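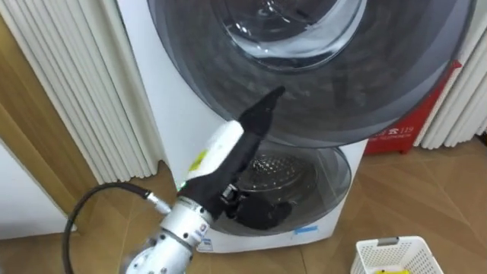
Why Cluralcombe Still Hangs Its Washing Outside

When I moved to Cluralcombe, the first thing I learned from my neighbors was the wind. It comes from the estuary in the morning, turns before lunch, and in the late afternoon it brings salt. If you leave your sheets on the line after four o'clock, they will be stiff like paper and you will have to rinse them again. I did it two times before I believed them.

The town has 900 houses, and most of the older ones share a drying yard with the houses behind. A yard is a simple thing: a square of grass or gravel, iron posts, and lines that go from wall to wall on small wheels. On a good day in March you can stand on the hill by the water tower and see the whole lower town moving in the wind.

I grew up in a city of apartments, where laundry was a private matter and a little shameful. My mother dried our clothes in the bathroom, over the tub, and the window was always gray with steam. So for me it was strange to know, in my second week, that the family across the yard had a new baby and that the man at the corner had started a job with a uniform.

The posts in my yard carry the name Krasniqi, cast in the iron near the foot. It was a foundry on the harbor road, which made posts, drain covers and boot scrapers for the town until it closed 34 years ago. The building is now Viva, a café with very good soup and very hard chairs. They kept one of the old molds on the wall beside the counter, and people hang their coats on it.

Lines were a matter of opinion then, and they are still. The older people want cotton rope, which is soft on the cloth but goes slack in the rain. The younger ones buy plastic. In my yard we have both, one above the other, and the question is not discussed anymore.

What is discussed is Jadel. This is the new housing on the east side, with 30 homes finished and more to come, and its rules do not permit washing to be seen from the street. Every home there has a dryer instead. I spoke with several people who live in Jadel, and they were not unhappy about it. One woman told me she worked nights for many years and never once brought in a dry shirt before the salt came. For her the dryer is a freedom, and I understand this.

But another resident showed me, behind her shed, a short line of 2 meters between a hook and a fig tree. She hangs only pillowcases there. She said the smell is different, and that she sleeps better, and she asked me not to write which house it is.

The town council will look at the rule again before the summer. In the meantime my own yard needs a new wheel on the north wall - the old one screams when you pull the line, and the baby across the yard does not like it. I have ordered the part. It should fit the Krasniqi bracket, if I file the edge a little.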